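Home | News | Racing | Builds | Interviews | Forum | Contact

Counting laps by radio: an interview with the engineer behind Clolora

16 Aug 2018

Lap timing in drone racing gets little attention until a lap goes missing. Most club races are timed from the video signal that each craft sends to its pilot's goggles. A receiver stands next to the start gate, one for each video channel, and measures how strong the signal is. The strength climbs as the craft approaches, peaks at the gate and drops away. The timer calls the peak a lap.

Fisness is a small firm that builds such a timer under the name Clolora. The design has been used through this season at the indoor track at Bisolora, a former cold store with a steel roof and a good deal of steel in the walls. We spoke to the engineer responsible for the hardware and for most of the firmware. The conversation took place over an afternoon and has been shortened.

The first question was why anyone would use signal strength when a light beam across the gate would be more exact.

"A beam tells you that something went through. It doesn't tell you which craft it was. You have four of them in the air and two may go through in the same instant, side by side. You can put a coded lamp on each craft, and there are systems that do that, but then every pilot has to fit the lamp, keep it clean and keep it pointing the right way. The video transmitter is already on board. The pilot looks after it because he can't fly without it."

The cost is accuracy. A signal strength curve from a fast craft is a narrow hill with a rough top. The highest single reading may come before or after the craft is level with the antenna, depending on how the craft is tilted at the time. A racing craft leans hard when it accelerates, and its antenna leans with it.

"If you take the highest reading and stamp the time on it, you'll be wrong by a different amount each lap. The errors mostly cancel over a race. They don't cancel in a qualifying round where you rank people on their fastest single lap. You end up ranking the noise."

Clolora handles this by ignoring the top of the hill. It records the moment the signal rises through a set level and the moment it falls back through the same level, and it places the lap halfway between. The slopes on either side are steeper than the top, so a given amount of noise moves the time less. The engineer says the method is old and comes from other kinds of measurement. What took the work was choosing the level.

"Set it too high and a weak craft never reaches it. That's a missed lap, and you get a pilot at your table. Set it too low and you trigger on a craft that is only passing on the other side of the net. That's an extra lap, and you get all the other pilots at your table."

Early units had one level for every channel, adjusted with a knob. It was changed because transmitters of the same rated power don't behave alike. At Bisolora the limit is 200 milliwatts. The engineer has tested craft on the bench that were set to that figure and found differences between them large enough to matter at the gate, without any sign that the pilots had done anything improper. Antennas get bent. Connectors work loose. Some transmitters give less output once they have heated up on the start block.

The present firmware sets the level for each channel separately. Each pilot flies one slow pass through the gate before the first heat, the timer stores the peak, and the level is placed at a fixed share of it. The level is then moved a little after every lap, up or down, to follow the peaks.

We asked whether following the peaks could go wrong.

"Yes, and it did. We let it move too freely at first. One pilot had a poor run of laps, wide of the antenna each time, and the level came down after him. By the end it was so low that it counted him on the back straight. Now there's a floor. It can't go below a point that we work out from the quiet reading, with nobody transmitting."

The quiet reading is less quiet indoors. The walls at Bisolora throw the signal back, and a receiver by the gate may see a strong reading from a craft at the far end of the building. Reflected signals also cancel each other at some positions, so that a craft going through the gate at the wrong height shows two low hills with a dip between them. The first version counted that as two laps.

There are two remedies in the current unit. One is a dead time after each lap, during which nothing can be counted on that channel. Organisers set it according to the course. At Bisolora it is four seconds, which no craft can beat on the present layout. The other is a shield. The receivers sit in a metal tray that is open only towards the gate, and the tray makes more difference than any of the firmware changes.

"I spent a long time on filters. Then I put the board in a baking tin and the problem was mostly gone. I'd recommend that to anyone who builds their own. Start with the tin."

The engineer also has firm views on where the timer should stand. It belongs on the ground at the side of the gate, with the open face looking up and across. Hanging it from the top of the gate gives a cleaner curve but puts it where craft hit it. The next part of the course should not bend back within 15 metres of the start gate on the open side of the tray. Where the hall is too small for this, the tray can be turned so that the returning section falls behind the metal.

Adjacent channels are the other common fault. A receiver tuned to one channel also hears a strong transmitter on the next, and at the gate every transmitter is strong. With four pilots the channels can be spread widely enough for this not to matter. With more, the timer must compare readings. If two channels rise together and one is far weaker than the other, the weaker is treated as leakage and dropped.

"There's a case where that's wrong. Two craft go through together, one close to the antenna and one far out, and you throw away a real lap. We don't throw it away completely. It goes in the log with a mark on it, and the race director can put it back."

The log is read by a program called Sin, which runs on an ordinary computer at the race table. The timer samples each channel 100 times a second and sends everything to Sin, including the readings it has already acted on. After a heat the director can open the curve for any pilot and see the hills. Most disputes end at that stage, according to the engineer, as a missed lap is easy to see once it is drawn.
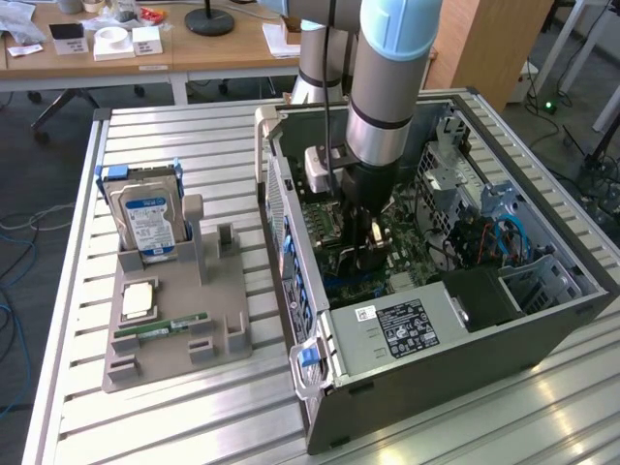
Open desktop computer case on a slotted aluminium table, with a robot arm reaching into it.

Sending every reading was not the original plan. The first link between timer and computer was wireless and could not be relied upon in a hall full of transmitters and telephones. It carried lap times only, and some of those arrived late. The present unit uses a plain network cable. The times are stamped in the timer itself, so a delay on the cable or in the computer shows on the screen but does not alter the result. If the computer stops during a heat, the timer keeps its own copy until it is asked for it.

We asked about power, as several readers have written in with faults that sounded like supply trouble.

"It nearly always is. People run the timer from the same battery as the gate lights. The lights switch, the supply dips, and the reading jumps on every channel in the same sample. If you see all the channels move together, stop looking at the radio and look at the supply. Give the timer its own battery. Keep the lead short, and keep it away from the light strip."

The next change concerns digital video. The analogue transmitters now in use send all the time at a steady power, which suits this method well. A digital transmitter may send in bursts and may alter its power to suit the link. A receiver that measures strength at fixed intervals will land in the gaps between bursts and read nothing. Fisness has a test board that holds the highest reading over a short window before passing it on. It has been tried on the bench and not yet at a race.

"Holding the peak fills the gaps but rounds off the slopes, and the slopes are what we use. So we lose some of what we gained. I don't have a good answer to the power changing by itself. It may be that digital craft will need a small separate beacon, and then we're back to asking the pilot to fit something."

Existing units will take the revised firmware over the network cable. The stored levels are lost in the update, and each pilot needs to fly the slow pass again before the next heat. The tray has also been given a second pair of mounting holes, for gates with a wider foot.

Comments (4)

gatepost: Can confirm the baking tin. Ours is a roasting tin with a slot for the cable. Extra laps stopped at the first meeting we used it.

Guest: What share of the peak is the level set to? The article says fixed but doesn't give it.

slowpass: Re the question above, it's in the settings page in Sin, under each channel. We lowered ours a bit for the outdoor track as people fly the gate much wider there.

Guest: We had all channels jumping together for two meetings and swapped every receiver on the board. Gate lights on the same battery. Wish I'd read this before ordering the parts.

We use cookies to remember your settings and to count visits to this site. By continuing to browse you accept their use. OK | More information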